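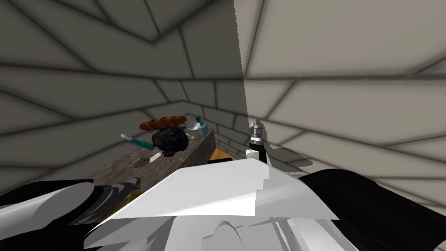
Does a simulated kitchen tell a visitor anything about a real robot? It tells them how the software plans; friction and worn parts need a separate test.

I went to the Akbari open day at Dandunwood on a Tuesday. Redach ran its two-armed model on screen, with 1,000 trials quoted on the handout and 143 failures listed in small type.
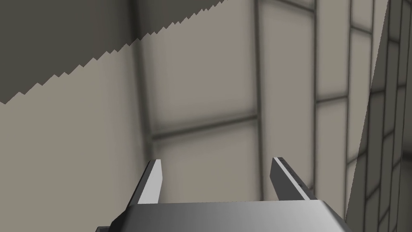 Gripper view in simulation, fingers apart.

The failures deserved the larger type. A buyer needs to know which were missed grasps and which were planning faults — the handout gave only the total.
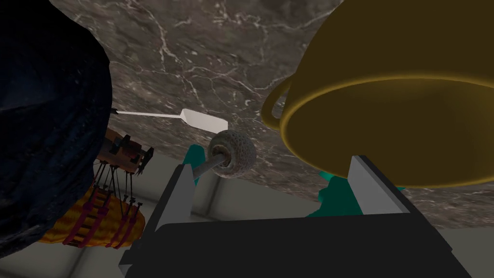 Clutter is the fairer test, and I would make it compulsory at any open day, with the full log available at the door.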